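Ticket: Spurious texts filter returns authentic charters
Catalog: Lesetbridge Register of Doubtful and Forged Documents 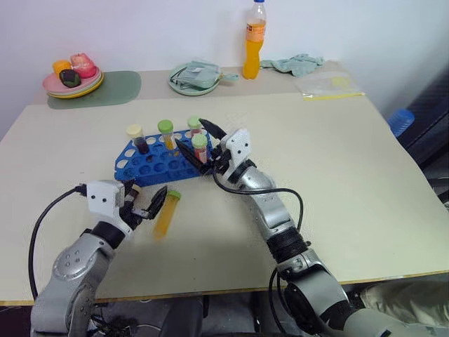

Status: Resolved, one item carried over
Opened by: Pirjo Leinonen
Assigned to: Vilmos Csizmadia
Period: November 2021

Reported problem
Searching the register with Authenticity set to "spurious" returns 200 records. The printed handlist has fewer. Spot checks show genuine charters from the Sornberg cartulary in the results. Filtering on "interpolated" returns nothing at all, although the handlist has a full section of interpolated texts.

Steps to reproduce
Open advanced search. Set Authenticity to "spurious". Leave date and issuer blank. Run. Sort by shelfmark and go to the Sornberg group.

Log

Csizmadia: Reproduced on the live site and on the test copy. Same result in both, so not a cache problem. The index is reading the field correctly. The field itself is wrong.

Csizmadia: Compared the current export with the one taken before the September import. In the old export "interpolated" is a separate value. In the new one it is gone and those records carry "spurious". The mapping table has two source codes pointing at one target.

Leinonen: That explains the interpolated texts but not the genuine Sornberg charters. Those were never coded as either.

Csizmadia: Agreed, separate cause. The Sornberg records have an empty authenticity field and a note beginning "Forged seal". The import script fills an empty field from the first word of the note. A forged seal on a later copy says nothing about the text. 11 records affected.

Murray Chan: Please do not set those to "authentic" in bulk. Aleksi Väisänen argued that the Öberg grant is a monastic fabrication written up from a real witness list. I would leave it "disputed" and cite him in the note.

Csizmadia: Done. Ten set to "authentic", Öberg grant set to "disputed". Note fallback removed from the script. Mapping table corrected and the import rerun on the test copy.

Leinonen: Checked the test copy against the handlist section by section. Interpolated texts are back. Spurious list matches except for the Catau letters, which appear twice.

Csizmadia: The Catau letters have two parent records, one for the manuscript and one for the Räsänen edition. Not caused by the import. Opened as a separate item.

Resolution
Corrected data pushed to the live site and index rebuilt. Saved searches using "spurious" need to be run again by their owners.

Carried over
Duplicate parents for the Catau letters. Waiting on Pentti Räsänen to confirm which record should hold the commentary.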